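Week 4: storage and the cost of holding stock

Right, last week I rambled on about ordering, so let's get to what happens once the stuff turns up. I want you to think of stock as money that's sitting down. Every item on a shelf has been paid for, and until it sells you can't spend that money on anything else (rent, wages, biscuits!).

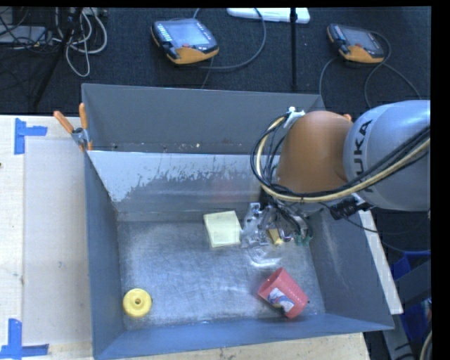
Fig. 2. Open-topped metal bin with a pad of sticky notes on its floor.

Say Plotside, our garden shop, buys 200 trowels in January. I'd ask 3 things: what did they cost, how long will they sit, and what else could we have bought? Students always skip the last one and it's my favourite.

For the seminar, read the Bretico case and have a go at working out its holding cost per month. Bring your workings, even the messy ones.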